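Stevudora conclui financiamento por colocação privada e define programa de trabalhos em Skamside

MOKVILLE – A Stevudora, sociedade de exploração mineral com interesses em cobre e zinco, anuncia a conclusão da colocação privada comunicada ao mercado em dezembro. A operação foi integralmente subscrita e encerrada numa única tranche, nas condições previamente divulgadas, sem recurso à opção de aumento prevista no acordo de subscrição.

As receitas líquidas da emissão serão aplicadas, na proporção de 80%, no projeto Skamside, detido a título exclusivo pela Sociedade. O montante remanescente destina-se a fundo de maneio e a despesas gerais de natureza administrativa. A Sociedade não prevê afetar qualquer parcela destes fundos ao reembolso de dívida.

Condições da emissão

Cada unidade é composta por uma ação ordinária e meio warrant de subscrição. Cada warrant completo confere ao respetivo titular o direito de adquirir uma ação ordinária adicional durante um período de 22 meses a contar da data de encerramento. Os valores mobiliários emitidos ficam sujeitos ao período de indisponibilidade previsto na legislação aplicável.

A Seneviratne, que atuou como intermediária financeira principal, recebeu uma comissão em numerário calculada sobre o produto bruto das subscrições por si angariadas. Não foram emitidos warrants de compensação. Dois membros do Conselho de Administração participaram na colocação em condições idênticas às dos restantes subscritores, tendo a operação sido apreciada e aprovada pelos administradores independentes.

«O encerramento desta operação permite à Sociedade iniciar a campanha de sondagens com o orçamento integralmente coberto», afirmou Štefánia Urban, Presidente do Conselho de Administração. «Agradecemos aos acionistas que acompanharam a emissão, em particular aos que exerceram o seu direito de participação por inteiro.»

Programa de sondagens em Skamside

O programa aprovado compreende sete furos com recuperação contínua de testemunho, cada um com uma profundidade planeada de 200 metros. Os furos incidirão sobre o prolongamento nordeste da zona mineralizada, onde o levantamento geofísico anterior identificou uma anomalia de condutividade ainda não testada. As licenças de acesso à superfície encontram-se em vigor e o contrato de perfuração foi já adjudicado.

A descrição litológica e a seleção dos intervalos para análise serão efetuadas nas instalações da Sociedade em Mokville, sob a responsabilidade de Kamil Kratochvíl, Diretor de Exploração. As amostras seguirão para laboratório independente acreditado, acompanhadas de padrões certificados, brancos e duplicados, em conformidade com o protocolo interno de controlo de qualidade. Os resultados serão divulgados à medida que forem recebidos e validados.

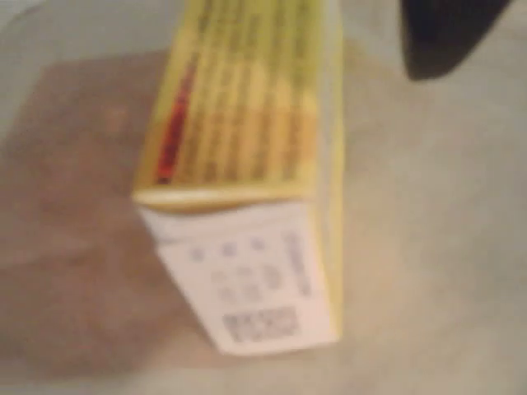 Alterações nos órgãos de gestão

A Sociedade comunica ainda a nomeação de Sabina Koubek para o cargo de Diretora Financeira, com efeitos imediatos. Sabina Koubek exerceu anteriormente funções de controlo de gestão em empresas do setor extrativo e sucede a Gudrun Ruppert, que cessa funções a seu pedido e prestará apoio durante o período de transição. O Conselho de Administração expressa o seu reconhecimento a Gudrun Ruppert pelo trabalho desenvolvido.

Ao abrigo do plano de incentivos em vigor, foram atribuídas opções sobre ações à nova titular do cargo, com aquisição faseada de direitos.

Declarações prospetivas

O presente comunicado contém declarações prospetivas, nomeadamente quanto à utilização das receitas, ao calendário e ao âmbito dos trabalhos de exploração. Tais declarações assentam em pressupostos que a administração considera razoáveis nesta data, mas estão sujeitas a riscos e incertezas, incluindo a variação dos preços dos metais, as condições de acesso ao terreno e a disponibilidade de equipamento. A Sociedade não assume a obrigação de as atualizar, salvo quando tal seja exigido por lei.

Este comunicado não constitui uma oferta de venda nem uma solicitação de compra de valores mobiliários em qualquer jurisdição.

Contacto para investidores e comunicação social
Sabina Sýkora
Relações com Investidores
Stevudora, Mokville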